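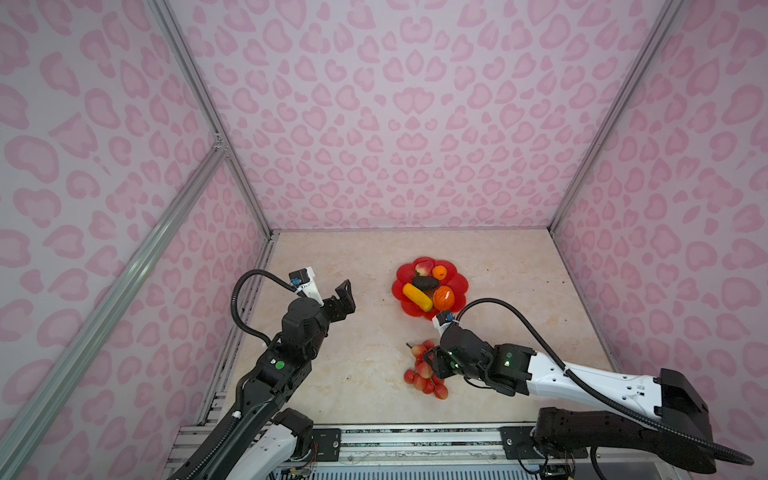

Hi Callum,

Time for another update from the Sodville robotics club, and thanks again from all of us for the second half of the Dalgleish grant! It came through in January and most of it is already spoken for, so let me tell you where it went.

The big news is that we finally have both arms working together on the fruit task. You'll remember that in the fall we could only run one at a time, and the kids got very tired of taking turns. The team calls the new two-arm setup Astel (long story, there was a vote), and the job is to get the play fruit onto the red plate and back off again without knocking anything over. The peach and the oranges are easy now. The corn is okay if it's lying at a good angle. The eggplant still slips, and the bunch of little red fruits is the one everybody argues over – the gripper tends to come down on top of it and push it along the floor.

Since the last report the students have logged 1119 practice runs. Baltasar Cabral, our senior this year, wrote the script that sorts them, and he throws out the bad ones himself, which has made a real difference. On our last full test day the arms did 30 tries at the peach and missed it 3 times. The same test with the eggplant went much worse and I'd like to wait until we've changed the finger pads before I give you a number.

We also redid the walls. The old ones were plain white poster board that buckled every time the heat came on, and the eighth graders picked out the pink wallpaper with the hearts and spots. I was outvoted. It went up in one afternoon and it has stayed flat, so I have no complaints!

Money: the wrist cameras and mounts were the largest item, then cable, then the extra frame rails. We have $49 left in the parts line. I'd like to move that over to travel if you're fine with it, because the bus to the Stendholm meet costs more than last year.

Still to do before Stendholm: new finger pads, a cleaner way to run the wiring under the arms, and a practice day with people watching, as the younger kids freeze up a bit with an audience. You'd be very welcome at that one. We usually start at 3:30 and there are snacks.

I'll send the receipts separately once I've scanned them all.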